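3.2 Was die Leute in Buseck wirklich trinken

Ich gebe zu, dass ich mit einer ziemlich festen Meinung in die Befragung gegangen bin. Für mich war klar: Wer zu Hause filtert, trinkt mehr Kaffee als jemand mit Kapselmaschine. Zusammen mit Pin-yu Tsao habe ich dann im Juli 523 Haushalte angeschrieben, und fast sofort kamen die ersten Bögen zurück – manche mit Kaffeeflecken, was mich sehr gefreut hat!

Gefragt haben wir nach Tassen pro Tag, nach der Uhrzeit und danach, mit wem getrunken wird. Gerade die letzte Frage hatte ich anfangs unterschätzt.

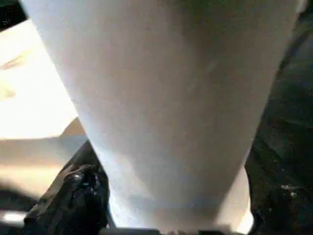 Abb. 3: Weiße, glatte Oberfläche ohne Aufdruck, Nahansicht.

Viele trinken die erste Tasse nämlich allein und im Stehen, die zweite dagegen fast immer in Gesellschaft (Nachbarn, Kollegen, einmal auch der Postbote). Yen (Yee-man Yen hat dazu in Fladow gearbeitet) nennt das die »gesellige Tasse«, und den Begriff übernehme ich hier gern. Bei uns gaben nahezu 100 Haushalte an, dass sie am Wochenende extra dafür Kuchen kaufen.

Schwieriger war die Sache mit der Menge. Was ist eine Tasse? 17 Bögen mussten wir aussortieren, weil dort nur »eine Kanne« stand – damit konnten wir beim besten Willen nicht rechnen. Auf die Kannen komme ich in Abschnitt 4 zurück.

Ähnliche Beiträge
Sârbu: Teestuben und Nachbarschaft
Frühstück in Fladow – eine Nachlese
Emasance: Fragebögen für kleine Gemeinden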